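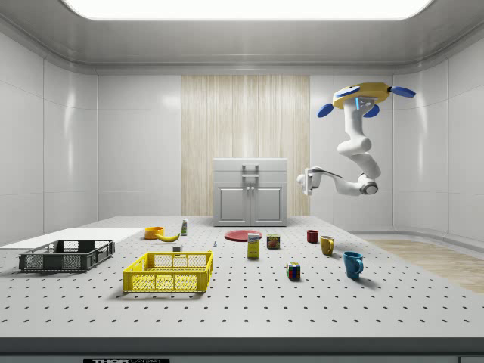
Okomholm Help > Motion planning > Faltau

Ceiling-mounted arm: planner takes a long way round to the mugs, and the arm sags when it holds still

Posted by Edmund Duda
Tags: faltau, bultside, inverted mount, gravity, collision objects

Good morning to all,

I am working in simulation with an arm that is mounted to the ceiling, upside down, above a big table with a hole grid. I use Bultside for the simulation and Faltau for the planning. The task is simple: take one of the three mugs (red, mustard, teal) and put it on the red plate in front of the cabinet. The other things on the table, such as the two baskets, the Rubik's cube and the small bottle, should be left where they are.

I have the following two problems, and I don't know if they are the same problem.

First, the path. For the red mug the gripper is already quite near at the home pose, but the planner first pulls the arm upwards, turns the base joint almost completely, and comes down from the other side. The plan is valid, it doesn't collide, but it is ridiculous. Planning takes 8 seconds. Before this I had the same arm standing on a pedestal in another scene and there I got an answer almost immediately.

Second, the sag. When the arm should hold still at the home pose, the gripper goes slowly down. After the controller is enabled it sinks until the position error is large enough that the controller pushes against it. I increased the gains and then it sinks less, but it vibrates.

What I have in the mount description:

parent: world
child: arm_base
xyz: 0.85 0.10 2.40
rpy: 3.14159 0 0

So the base is turned over, and in the viewer it looks correct. What I have tried already: other seeds, longer time limit, removing both baskets from the planning scene. Without the baskets the path is a little shorter but still goes the wrong way.

I would be thankful for any hint. I am reading the manual of Faltau since yesterday evening and I don't find a chapter on inverted mounting.

Yvette McIntyre
Accepted by the poster

Hello Edmund,

I had a ceiling arm for the most part of last year, so I think I can help. They are two different problems, but both come from the mount.

The sag. Your picture in the viewer is correct, so the kinematics know that the base is upside down. The gravity compensation in the controller doesn't read the mount. It has its own gravity vector, expressed in the base frame of the arm, and the default is 0 0 -9.81. For a pedestal this is right. For your base, with roll of pi, gravity in the base frame must point to plus z. At the moment your controller calculates the torque to hold up an arm that is falling in the opposite direction, and in this way it helps the real (I mean the simulated) gravity instead of cancelling it. Look in the controller file and change it:

gravity_in_base: 0 0 9.81

Then put your gains back to the old values before you judge the result. If you keep the high gains you will still see the vibration and believe that the change was not good.

A quick test: set all position gains to zero and leave only the compensation on. The arm should stay more or less where it is. If it drifts slowly, the masses in the model are slightly wrong. If it shoots to one side, the sign is wrong. Please do this only in simulation the first time.

The path. Here I must guess a little, but please check these things in this order.

Check the ceiling. Did you add it as a collision box? If this box overlaps with the base link or with the ceiling mount, Faltau pads it and the shoulder is then in collision for many configurations that are perfectly fine. The planner finds only the few that remain, and these are the ones with the long turn. Allow the collision between the ceiling and arm_base, and also between the ceiling and the first moving link. Don't allow it for the elbow or the gripper.

After this, check the inverse kinematics seed. In the pedestal setup the default seed is "elbow up". When the arm hangs, the same joint values put the elbow somewhere else. Give the current joint state as the seed, and ask for several solutions, and take the one with the smallest joint distance. I ask for 30 and it costs almost nothing.

Check also the padding of the small objects. The mugs stand in a diagonal, and for the one in the middle a big padding on its neighbours can close the approach from the side. With a hanging arm I prefer anyway to come from above.

I would leave the baskets in the scene. They are open on top and if you used convex shapes for them the planner sees solid blocks, but this doesn't matter so long as you don't want to put something inside.

Babalola

Have you tried to just increase the number of attempts? I set it very high and take the shortest path. It works for me, my arm is on a normal stand however. Also make sure you have the newest Bultside, the old one had a bug in September with the contacts, I don't remember exactly which.

Comments on the reply by Yvette McIntyre

Edmund Duda: The gravity sign was it. With the gains at zero the arm remains in place, only the wrist drifts a very small amount. Thank you very much, I would have continued to tune the gains for days.

Edmund Duda: And the ceiling box was indeed overlapping with the mount. I had placed its centre at the ceiling height and forgot that it has thickness. Now the path to the red mug is direct. The teal mug still gives the long turn sometimes.

Yvette McIntyre: For the teal one, do you fix the grasp orientation to the handle? If its handle points to the right, as seen from the front of the table, and you demand that the fingers close on it in one exact direction, the last joint may be near its limit. A two-finger gripper can be rotated by pi and the grasp is the same, so put both versions in the goal list.

Edmund Duda: Yes, I had only one version. I added the second and will let it run over lunch.

Babalola: how do you give more than one goal in Faltau? mine takes only the first

Yvette McIntyre: The field is goal_set, not goal. If you fill in both it silently uses goal.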